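Search this site Enter keywords All issues Advanced

11 min read

4. What mourners wanted kept

4.1 Reading the letters

We came to this part of the study expecting to write mostly about sadness, and we ended up writing mostly about attention. The people who took part in the Otamance letters project had been asked to write, once a month for a year, to the person they had lost. They were told the letters could be any length and that spelling did not matter. What came back was so full of small facts (the right way to cut a mango, which stair creaked, what the neighbor's dog was called) that for the first few weeks of coding we kept stopping to read passages aloud to each other across the table.

Of the 300 letters we received, 153 contained at least one passage that we coded as "reporting." In a reporting passage the writer brings the dead person up to date. The roof got fixed. Your cousin had the baby. They changed the bus route again and you would be furious. We had not planned a code for this at all. Na-rae Kang, who did the first full read, added it in pencil on the back of the code sheet, and within days it was the busiest code we had.

Earlier work on bereavement writing tends to sort letters by feeling: anger here, guilt there, longing in a third pile. We tried that as well, and it worked well enough for the early letters. By the fourth or fifth month it stopped working. A single paragraph would move from a complaint about the price of tires to a line of plain longing and back to the tires, and any coder who split it lost what made it worth reading. So we changed the unit. Instead of sentences we coded whole "turns," a turn being everything the writer said before changing the person or thing they were talking about. Agreement between the two coders went up right away, and the arguments got a lot more interesting!

4.2 Letters that were never on paper

A good share of the material did not reach us as letters in the ordinary sense. Some writers typed on a phone. Some recorded themselves in a parked car and asked us to write it down for them. Several sent us letters begun before the project, sitting in folders on a home computer, and these gave us a question we had not prepared for at all, namely who gets to read what a dead person, or the person who loved them, has saved.

The Skemusov interviews are helpful on this point. In those interviews, conducted with adult children who had cleared a parent's home, the paper things were sorted fast. Letters went in one box, bills in another, and most families could say within a week what they had kept. Files were a different matter. People put off opening them, or opened one and closed it again. One woman told her interviewer that she could hold her father's handwriting in her hand and know when she had finished reading it, but that a folder on a screen "just keeps going down." We think that remark deserves a paper to itself.

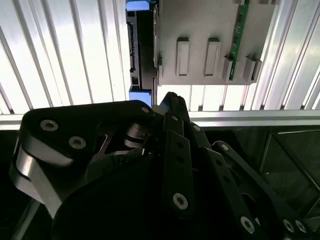
Figure 3. Gripper and hard drive.

Salma Fawzy objected to this part of our argument when we presented an early version, and her objection has improved it. In her view the families were not afraid of the amount of material. They were afraid of finding a letter addressed to someone else. A shoebox, she argued, has usually been looked through by the whole household over the years, so its secrets are known ones, while files can sit unread by anyone but their author until the day a daughter sits down with the password. She asked us to go back and check how often our writers mentioned a fear of reading something not meant for them.

We did go back, and she was right to push. The worry appears again and again once you look for it, often in a joking tone. "I stayed out of your folder called TAXES," one man wrote to his wife in his second letter, "as I know perfectly well it isn't taxes." Six months on he wrote that he had opened it, and that it was taxes. He was disappointed! He spent the rest of that letter on how disappointed he was, and it is one of the warmest things in the whole collection.

4.3 The helpers

A second group of turns concerned other people: friends, coworkers, in-laws, the person at the pharmacy counter. Here the writers were often funny and sometimes merciless. They told the dead who had shown up and who had not. They repeated word for word the things that had been said to them at the door. Very few writers complained about silence as such. What wore them down was being told how they must be feeling, and then having to agree in order to be polite.

Byung-chul Tak has suggested calling this "hosting," and we have taken up the word gladly. The bereaved person hosts the visitor's idea of grief. They make tea for it. They nod at it, thank it for coming, and then sit down afterward and write to the one person who would have seen how silly the visit was. Hosting shows up most in the second and third months, when visits are still frequent, and comes back sharply in December, when many of our writers had holiday gatherings to get through.

Against this we can set a smaller group of turns that praised somebody. These were nearly always about a person who had done one plain thing and left. A brother-in-law bled the radiators. A woman from choir sat in the kitchen and read her own book for an afternoon. A coworker went on sending the same dull jokes as before - the writer had copied out two of them for her late sister, with apologies. We find these turns thrilling to work with. They give detail where so much advice to friends of the bereaved gives only mood, and they were written with no thought of advising anyone.

We want to be careful here. The letters tell us what a writer chose to report, on one evening, to one reader. They do not tell us what the brother-in-law thought he was doing, or whether the visitor who talked too much at the door went home and cried. Jong-dae Choo has pointed out that in his own interviews with friends of the bereaved, the ones who said the clumsy things remembered them in painful detail years later, while the mourner had often forgotten. Our letters catch only one side of that, and early.

4.4 Letters that stop

Not every writer finished the year. We had at first treated a missing letter as missing data. Balakrishnan Amin persuaded us to write to the people who had stopped and simply ask if they wished to say anything about it, and the replies are some of our best material. A few had found the project too hard. Others had gone on writing but no longer wanted to share. One had started talking out loud in the garden and felt that a letter on top of that would be repeating herself. Another said that he had told his mother everything up to the present and would write again when something happened.

That last reply changed how we look at the monthly schedule. We had built it for our own convenience, and it fit some writers beautifully, giving them an evening they could count on. For others it turned a private habit into homework. In the Tanum follow-up, now being planned, writers will choose their own dates and may send nothing for as long as they like. Coding will be messier. We are looking forward to it very much.

Two things remain to be worked out before then. The first is what to do with voice recordings, where a pause can carry as much as a sentence and our transcripts flatten it. The second is return of materials. Many writers asked for their letters back at the end, and some asked us to keep the originals and send copies, so that the letters would have gone somewhere. Section 5 takes up that second request in detail, along with the storage terms that writers were offered and the changes they asked for.

Contact the editors | Copyright and permissions | Back to top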